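**From:** Greer Buchanan
**To:** Drelleo Cue Sports list
**Date:** 2020-09-07
**Subject:** Re: Cloth for tables 3 and 4, and the October handicap

Mohandas Varghese wrote:

> Before we order, can someone settle which cloth we want? The Achari is
> the faster of the two and the Tenus is the one we have now. The quote
> for the Tenus is £624 for both tables, fitted. The Achari comes to
> £1103. I would like an answer before the handicap starts in October, as
> I don't want fitters in during match week.
>
> Also, are we keeping the rule on the break? Two people asked me.

Mohandas, thanks for getting the quotes.

I have played on both. The Achari runs long, and on a full-length table you notice it most on the slow roll up to the baulk cushion. Shots I would normally leave a foot short were reaching the rail and coming back off it. It takes an evening or two to adjust. The Tenus is slower, but it wears evenly and the spots don't go shiny as early. Our present cloth has had some 300 frames on it since the last fitting, going by the book, and table 4 still runs true apart from the drift into the left middle pocket.

That drift is the bed, in my view. I put a level on it last month and the middle slate is low on that side. New cloth won't cure it, so whoever fits it should be asked to level the slates and fill the joints first. Please check whether the quote covers that. The last one we had from Grusard did not.
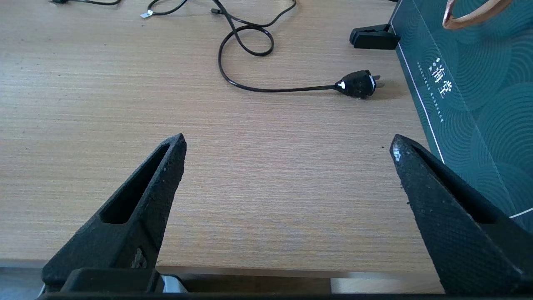

Shanti Solanki would go for the Achari on table 3 only, keeping the Tenus on 4, so that people who play away matches can get used to a quicker cloth and everyone else is left in peace. I can see the sense in it, but the handicap is drawn across both tables and you could play your first frame on one and the decider on the other. I would want them the same.

So my vote is Tenus on both. If we do go for the faster one, we should allow a fortnight of ordinary play on it before the first round.

On the break: yes, keep the rule as it was. Lowest handicap breaks first, then alternate. If the cue ball goes in off on the break, the other player has it in hand from the D. Keerthana Murthy asked whether a re-rack can be agreed between players after a bad split, and the answer is no, not in the handicap. In friendly frames do as you like.

One other thing. The scoreboard on table 3 sticks at 99 and has to be pushed on by hand. Tania Sultana has the screwdriver set if anyone wants to take the back off.

Replies to the list please, so Mohandas can see them all in one place.

Greer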